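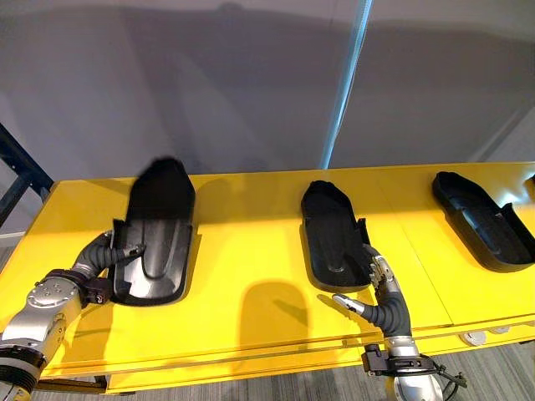 Zelle Melinside, beide Hände an den Schalen auf dem gelben Tisch, linke Fingerspitze an der Innenwand der linken Schale.

Zwischenbericht Juni, Projekt Surham
Teil Zelle Melinside: Einrichtung und Instandhaltung

Kurz gehalten, Langfassung mit Anhang kommt zum Quartalsende.

Stand: Zelle läuft wieder, beide Arme referenziert, Handkalibrierung links fertig, rechts fast. Verzug gegenüber Plan 7 Arbeitstage. Ursache war die linke Hand, siehe unten.

Linke Hand
Zeigefinger kam nicht mehr sauber in die Nullstellung zurück. Erst auf die Software getippt, war aber der Seilzug im zweiten Glied. Hand abgebaut, Zug getauscht, Spannung neu eingestellt. Ersatzteil von Ouazzani, Lieferzeit leider länger als zugesagt. Danach Kraftschwelle für die Fingerspitzen neu gesetzt, vorher hat die Hand die Schalen beim Andrücken verschoben. Ein zweiter Seilzug liegt jetzt auf Lager.

Rechte Hand
Mechanisch ok. Kabel am Halter oberhalb des Unterarms neu verlegt, alte Führung hat bei gestrecktem Arm gezogen. Aktuelle Führung ist noch provisorisch, Kabel hängen bei manchen Stellungen über die Tischkante. Schleppschlauch bestellt. Daumen braucht noch einen Kalibrierlauf, die Abweichung liegt bei 2 mm und ist für das Greifen am Fersenende zu viel.

Tisch und Teile
Höhe nach dem Umbau neu vermessen, Tischebene in der Steuerung korrigiert. Schwarze Schalen auf gelber Fläche erkennt die Kamera gut, Probleme machen die Schatten der Arme. Bei Sonne am Nachmittag ist es am schlimsten. Erkennung läuft bis auf weiteres mit fester Belichtung, Blende fürs Fenster ist bei der Haustechnik angefragt, noch keine Antwort.

Testläufe
Seit Wiederinbetriebnahme über 103 Zyklen Andrücken und Ausrichten. Abbrüche fast alle rechts, fast alle Daumen. Auswertung der Logs durch Skulel steht noch aus, Zahlen dazu reiche ich nach.

Wartung ab jetzt
Seilspannung beider Hände alle 10 Betriebsstunden prüfen, Eintrag ins Zellenbuch. Schrauben an den Handgelenken nachziehen, immer wenn die Hand ab war. Referenzfahrt morgens vor dem ersten Lauf, auch wenn die Zelle nachts an blieb.

Mittel
Ersatzteile im Rahmen. Schleppschlauch und Blende waren nicht eingeplant, beantrage Umbuchung aus dem Posten Reisekosten. Bitte um kurze Rückmeldung ob das so geht, sonst muss ich die die Blende zurückstellen.

Als nächstes: Daumen rechts, Kabelführung endgültig, dann Dauerlauf mit beiden Händen.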